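Tosik table top, round, wood
Sold by Sunanetti. Ships flat, legs not included

Small round top for a side table, plant stand, reading corner, whatever you need. Medium brown finish with the grain left showing. Edge is rounded over all the way, no sharp corners to catch a hip on. Comes sanded and sealed, ready to go on a base the day it arrives.

Grain and color vary from top to top. We don't match pieces, so if you want two that look alike order them together and put it in the notes box. We'll try. No promises.

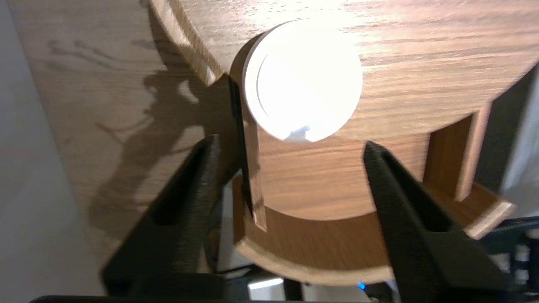 Medium brown finish, rounded edge. White disc not included.

What you get
One top
Pack of 7 screws (six plus a spare)
Felt pads for the underside
Care card

Weight limit is 80 lbs, spread out. Don't sit on it. Don't stand on it to change a bulb, we get that email more then you'd think.

Finish
Two coats of Lirkon satin sealer, rubbed down between coats. Good with coffee cups, glasses, keys, a lamp. Not good with hot pans or nail polish remover. Wipe spills same day. Standing water will leave a ring if you let it sit overnight, and a ring is not a warranty claim, sorry.

Hard plastic things are fine on it, but lift them, don't drag. 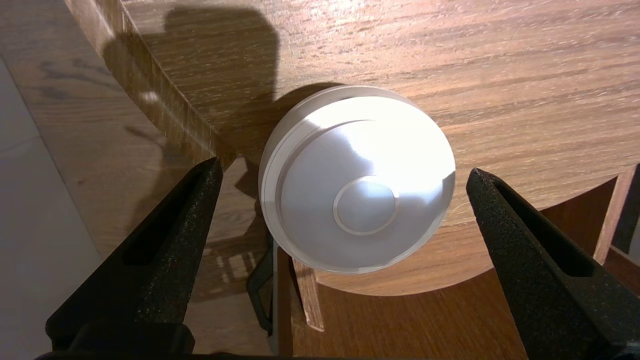

Same goes for anything with a gritty bottom, like clay pots. Stick felt on those first. Small scratches come out with the touch-up pen, sold separately, item 348. Shake it well. Test on the underside before you go at the top.

Re-coat every couple years if it's near a sunny window. Color will warm up some with light, so move your stuff around now and then or you'll get pale spots under it.

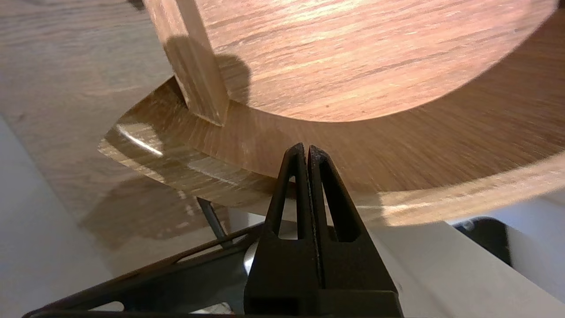
Bases that fit
Venkataraman three-leg base, short and tall
Sunanetti pedestal, black or plain
Most other bases with a flat mounting plate, check your screw length first!! Too long and it comes right thru the top.

Shipping and returns
Leaves the shop in a week or so, longer in January when we do stock count. Returns OK for 40 days, unused, in the orginal box. Keep the corner foam. Drilled tops can't come back.

Orders in by noon get packed same day if we have it on the shelf. Out of stock? Hit the notify button, next batch is already in the sanding room.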